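Search this site Go

How Does a Robot Know What to Pick Up?

A robot arm cannot decide anything by itself. It follows software, a set of instructions that runs on a computer.

The software works in steps. The first step is called perception. A camera sends a picture to the computer, and the program looks for shapes and colors it has learned. At the Harside Learning Center, the program studied 1,000 pictures before its first test.

The second step is planning. The program chooses a path for the arm — one that does not bump into the table or the sides of a box. It may compare up to 100 paths before it picks one.

The third step is control. The software tells each motor how far to turn, and checks the result many times along the way.

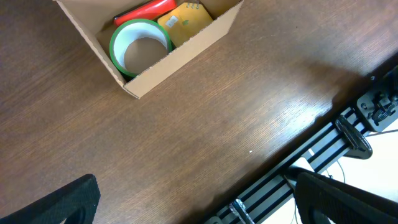
By Qianru Xue | Harside Learning Center | April

A box with several things in it is a hard puzzle. The green and white roll of tape stands close to a yellow notepad, so the program must work out where one ends and the other begins. It must also find a place for two black fingers to fit.

Words to know: perception, planning, control.

Contact us | © Harside Learning Center | Back to top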